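The Box at the Back of the Desk

Lidded document boxes survive in offices that were supposed to have stopped needing them. How long one lasts depends on board, edges and a few habits at the desk.

By Joni Partanen

When Kedmont moved its records group to numbered bench desks in September, the deskside cabinets went. Each cabinet had taken up floor the new layout needed, and most held less than one drawer of current paper. What replaced them was a lidded cardboard box, one per open job, kept on the desk while the job is active and sent to the shelf when it closes. The group now has 731 of them in circulation.

A box of this kind is a simple object with a small number of failure points. The body is a folded corrugated tray with two short walls and two long ones. The lid is a second, shallower tray, made slightly larger so that its rim drops over the outside of the body. Both are cut flat, creased, folded and closed. The fit between them is set at the cutting stage and cannot be improved afterward. If the lid is cut too close, it drags on the body and wears both surfaces. Too much clearance lets it slide about when the box is carried, and dust gets in along the rim.

Corrugated board has three parts: two flat liners and a fluted sheet glued between them. Its strength against stacking comes mostly from the flutes when they stand vertically in the walls. A wall cut with the flutes running sideways looks identical from outside and will fold under a much lighter load. Anyone comparing samples can check this at a handle cutout, where the bare edge of the board is usually exposed and the direction of the flutes can be read.

The other thing to look at is the edges. Raw board frays first along the top rim, where hands and lids rub it, then at the vertical corners, where boxes meet one another on the shelf. Once the outer liner splits, the flutes take up moisture and the wall softens from the top down.

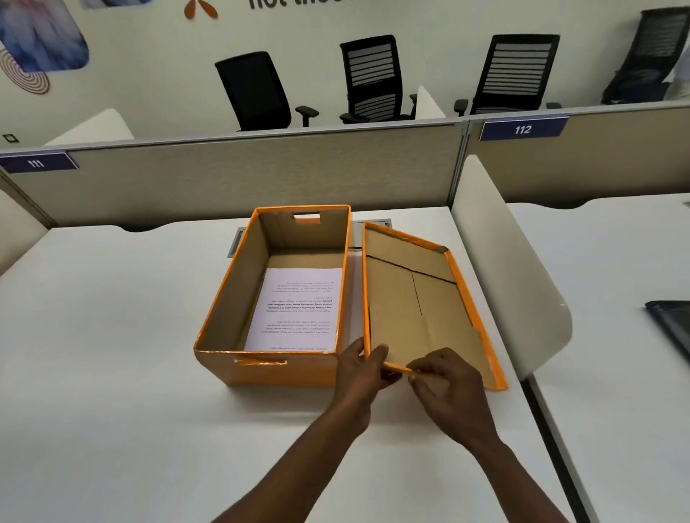 Trim adds cost, and purchasing departments tend to cut it first. In my view this is a mistake for any box that will be opened more than a few times. An untrimmed box in store, opened once a year, will do perfectly well. The same box at a desk, opened every morning, will have a furred rim within weeks, and from then on the lid catches on it.

The covering of the outside is a separate decision. Plain kraft is cheap, takes marker well and shows every scuff. A glossy covering wipes clean and gives a strong color that can be seen across a room, but it has two drawbacks. Ordinary marker smears on it, and it wrinkles where the board beneath has flexed. The wrinkling is mostly cosmetic. It does become a nuisance at folds, where a raised crease in the covering can hold a label slightly off the surface until it peels.

Kedmont's group settled on orange for open work. The reasoning was practical: the desks are white, the panels between them are pale, and an orange box left in the wrong place gets noticed. Closed jobs are transferred to plain brown boxes for the shelf, and the orange ones go back to the desks.

Loading

Paper is heavier than people expect, and a box should be filled by weight before it is filled by volume. The group works to a limit of 18 pounds. A full box of tightly packed sheets would exceed that comfortably, so the limit amounts to a rule that no box is ever full.

Sheets lie flat. Standing them on edge in folders makes retrieval quicker, but a part-filled box of standing folders slumps as soon as it is tipped, and the bottom edges curl. Flat storage keeps the paper in better condition and leaves the load low in the box. The first sheet in should be the job sheet, printed side up, directly on the floor of the box. It stays there when everything above it is taken out, which makes an emptied box easy to identify.

Metal clips should come out before anything is stacked. A clip under several inches of paper prints its outline through the sheets on either side, and a column of clips in one corner tilts the whole pile. If pages must be kept together, a folded sheet of plain paper around them is enough.

Closing

Most damage to lidded boxes occurs while the lid is going on. The common fault is pressing the center of the lid to force it over a tight corner. The lid panel is a single span of board with no support under it unless the box is packed to the top, and repeated pressure in the middle leaves a permanent dip. Dipped lids do not stack level.

The better method takes both hands. Offer one long side of the lid to the body first, seat its rim along the whole length, and lower the other side. Then run a hand along each long edge. Resistance at one corner generally indicates that the body has been pushed out of square, and a light squeeze of the opposite walls will correct it. 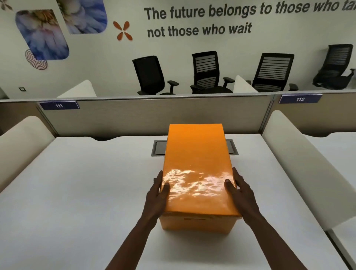 Lid on, between number plates 111 and 112, with a hand to each side of the box.

Lids and bodies should stay paired. Board takes a set from use, and after several months a lid fits its own body more exactly than it fits any other, even from the same batch. The group writes the box number inside both parts in pencil. Harju, whose depot does the shelving for several offices in the same district, does not pair its lids and replaces noticeably more of them.

Position on the desk

A box on a working desk has to be somewhere, and the choice is poorer than it looks. At the front it takes up the writing area. At either side it interferes with an elbow or gets pushed against the divider. On the floor it is kicked, and it meets the mop. The back of the desk is the obvious place, with one caution about cables. Many bench desks have a cable tray or power module set into the rear of the surface, and a box parked over it will sooner or later be dragged off in a hurry by someone who needs to plug in a charger.

The answer is to place the box lengthwise, short end toward the seated person. It covers less of the back edge that way, and the near handle cutout is in reach. A box laid across the desk presents a long side with no handhold, so it is pulled by the lid.

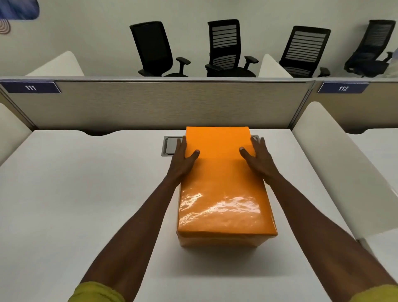

The back of the desk leaves the writing area in front of the box clear.

Sliding is acceptable on a smooth desktop provided the pressure is on the body. Lifting is preferable whenever the box holds more than half its permitted load. The handle cutouts are intended for short carries only. The board above each cutout is a narrow strip, and it tears at the upper corners of the opening, so for any distance beyond the next desk a hand belongs under the floor of the box.

Repair and replacement

Loose trim can be put back with a strip of matching tape, burnished down with the back of a spoon. Clean the board first with a dry cloth. Solvent lifts the liner and should not be used. A torn handle can be reinforced from the inside with a patch of board glued over the tear, with the flutes vertical, and left overnight under a weight.

A softened corner cannot be repaired. Neither can a floor that has started to belly. Boxes in that condition should be flattened and recycled, after removing as much of the covering as will come away, and the lid kept only if a body of the same batch is waiting for one.

Trelik and Elent both supply trimmed boxes in this general size, and both will send a single flat sample on request. Ask for 2, fold both, and swap the lids. If either lid binds on the other body, the cutting is inconsistent and the rest of the order will show it. The minimum order from each is 50.

Comments

paperweight_k
We pair ours too, but with a dab of paint on the inside of the rim. Pencil wore off after a year or so.

M. in Receiving
Agree on the flutes. We had a whole pallet cut sideways once and the bottom row went flat over a long weekend. Supplier said it was our shelving.

tabstop
Would like to have seen something on labels. What sticks to the glossy ones? Everything I try curls at the corners.

paperweight_k
@tabstop Put the label on the short end, below the rim of the lid, and wipe the spot with a dry cloth first. Corners cut round if you have the patience.

dlw
18 lb is low. We go higher with double-wall board and no trouble so far, though our boxes hardly leave the shelf.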